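《格雷尔克姆》三部曲写作资助项目进展报告

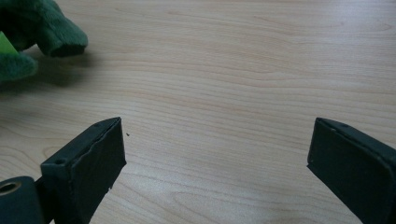 图1 浅色木纹桌面

报送：弗蕾娅·贝拉米（Freya Bellamy），资助项目负责人
报告人：莱西·弗尼瓦尔（Lacey Furnival）
日期：2021年12月14日

一、本期完成情况

第二部《布鲁劳》（Brullau）的初稿已经写完，共456页，比申请书里的预估长。多出来的部分主要在中段，伊萨（Issa）离开矿区之后的几章。原计划用一章交代她穿越盐原的过程，写的时候发现她和押运队之间的关系一章讲不清楚，现在是三章。修改时会压缩，但不打算退回一章。

第一部《格雷尔克姆》（Grerkham）的电子书和平装本均已上架。平装本第一批印样的书脊字偏左，退回印厂重做了一次，上架因此晚了两周。重印费用由印厂承担，没有动用资助款。

第三部《帕图拉》（Patura）只有提纲，目前六页，结局部分写了两个版本，还没有定。

二、读者与销售

第一部上架后，电子书售出223册，平装本售出的数量较少，经销商的结算表还没有到，下期补报。新书通讯的订阅人数现为211人，大部分是领取前传短篇时留下的邮箱。前传短篇仍然免费，第二部出版前不改。

上架首周做过一次限时降价。降价期间的销量比平时高，恢复原价以后回落，读者评论的增加比较慢。第二部打算把试读本提前发给通讯订阅者，请他们在出版当周留评论。是否再做降价，等看过平装本的结算表再决定。

三、编辑与封面

第二部初稿已交给结构编辑。她的初步意见有两条：反派的动机出现得太晚，前五章里几乎没有痕迹；殖民地的历法和第一部有出入，第一部写的是双月历，第二部有几处按单月计算。历法问题我已经列了对照表，正在逐章改。反派的问题要等完整的编辑意见到了再动，可能需要在第二章加一场戏。

封面仍由第一部的设计师来做，已看过两版草图。第一版的飞船画得太像第一部，第二版改成了盐原和信号塔，方向可以，书名字体还要再调。按合同，定稿前可以再改一轮。

四、经费使用

本期支出为结构编辑的首付款、封面定金和平装本书号费用，均在批准的科目之内，票据随本报告另附。原列在本期的有声书试录费没有支出。联系过的两位朗读者，一位档期排不上，另一位的报价超出预算，这笔钱申请顺延到下期，用途不变。

五、问题和调整

1. 进度。初稿比计划晚交了将近一个月，原因是中段重写。后面的校对时间因此缩短，我已和校对商定分两批交稿，先交前半部。

2. 有声书。如果下期仍找不到合适的朗读者，希望把这笔钱改用于第二部的校对和排版。这一项需要您书面同意，请在回复时一并告知。

3. 第三部的字数。按现有提纲，第三部会比前两部短。申请书里写的是三部篇幅相近，在此先作说明，目前不需要修改协议。

六、下期安排

收到完整编辑意见后开始第二稿，前半部先改完送校对。封面定稿。第二部计划在四月出版，电子书和平装本同时上架。第三部在第二部送校对之后动笔，下期报告时提交前三章和定下来的结局提纲。

附件：支出票据；第二部章节目录；历法对照表；第二版封面草图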